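Cup day is back at the Brestovdale hall

February 4, 2025

Big morning down at the hall, everyone! If you've walked past the Gradberg Street entrance this week you'll have seen the sign on the door, and yes, it's true, the Tuesday cuppa is running again after the long summer break. I popped in for the first one and stayed much longer than I meant to (my parking ticket will back me up on that).

The kitchen has had a good going over while we were all at the beach. There's a new urn from Nikzad Catering Supplies, the old lino has gone, and the tables have been moved nearer the windows so you can see who's coming up the path. I counted 30 people at half past ten and there were more after that, including a whole row of prams along the back wall. The lamingtons went first, as they always do. I got half of one.

The other change is the cups. The hall's china is packed away until the dishwasher gets fixed, so for now we're on plain white paper ones, stacked up on the table for you to help yourself.

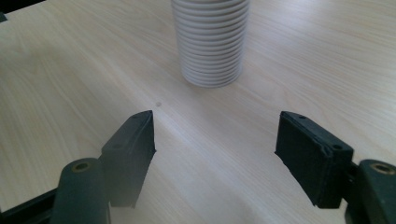
Paper cups stacked on the table at the Brestovdale hall.

I know some of you have feelings about paper cups, and I heard most of them over my first cup of tea! You're very welcome to bring your own mug from home, and plenty of people did. I liked the one shaped like a cabbage. The repairer has quoted for a new pump and the part is on order, but it could be June before the dishwasher is going again, so a mug in the handbag might be a good habit to get into.

Cotetix, the print shop next to the chemist, is paying for the tea and milk through to the end of term, and they've run off 70 flyers with the dates on them. I've left a pile at the library and another at the post office. Please take one for the neighbour who never reads this page.

The cuppa runs from ten until 12 every Tuesday and it's a gold coin if you've got one. Come in by the side ramp, as the front step is being re-tiled and the glue was still tacky when I left. If you can bake, there's a list on the fridge, and next week's page has plenty of gaps.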